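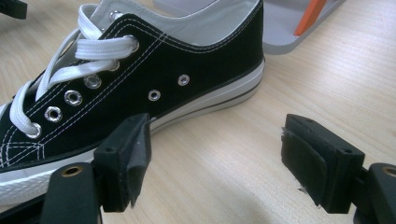

The man from Skorenby had set his meter on the piano lid and was waiting for it to be impressed.

"Five," he said. "You see? By the window it was two."

"Five what?" said Natalia Espinoza.

He smiled as if she had asked after his mother. "It's a scale we use."

She had come up to her father-in-law's flat to bring soup and had found a stranger in the front room in his socks. Cirilo Bautista sat in the good chair with his hands on his knees. He had slept badly since the mast went up on the Bredlow building, and he had told this to a woman on the telephone, and the woman had sent the man.

"I looked it up," Natalia said. "It ought to be volts per metre. Or the other one, for power. What does the back of it say?"

"The back's only for calibration."

"Then what does the back say about calibration?"

He turned the thing over, politely, and turned it back again before she could read it. It was grey, with a row of lights along the top. All the lights were on. She noticed he had his own phone in his shirt pocket, a few inches above it.

"Could you put your phone out on the landing?" she said.

"It makes no difference."

"Then you won't mind."

Cirilo looked from one to the other. He'd been an electrician for most of his working life and had once shut off the whole of Robles market by himself, in the rain, with a broom handle. She could not understand why he said nothing. He was watching the lights.

The man took the phone out and stood it against the skirting board beyond the front door. When he came back the meter said two.

"Well, it fluctuates," he said.

"Does it?"

"With the weather, to a degree. With the hour. The Bredlow mast cycles." He opened a folder. Inside was a picture of a bedroom with a silver curtain round the bed, and under it a price, which was 748, and under that, smaller, the fitting charge, which was 103. "I wouldn't want you to decide today. Although the offer does close today." 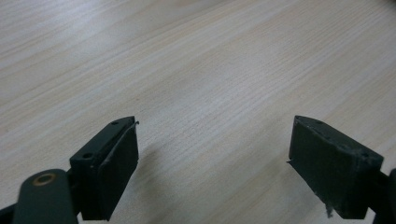 "What's it made of?" Cirilo asked. They were the first words he'd spoken since she came in.

"Silver thread, sir. It's a patented weave."

"And you earth it to what?"

"I'm sorry?"

"The curtain. If you earth it. To what?"

The man looked at the folder. He said that the technical team would go into that on the fitting day, and that many customers had reported deeper sleep within a week. Natalia asked how many. He said many. She asked whether anyone had ever tried the curtain without knowing if it was the real one or a bedsheet, and he said he didn't think people would enjoy that.

It took another quarter of an hour to get him into his shoes.

When he had gone she heated the soup and waited to be told off for rudeness. Cirilo ate slowly. Across the road the mast stood on its roof with its one red lamp, doing whatever it did.

"You knew it was rubbish," she said.

"I knew the meter was."

"And the curtain?"

He broke his bread into the bowl. "I still don't sleep," he said.

She thought about the lamp, and about the bedroom blind that had never closed properly on the left side, and went to look for a screwdriver.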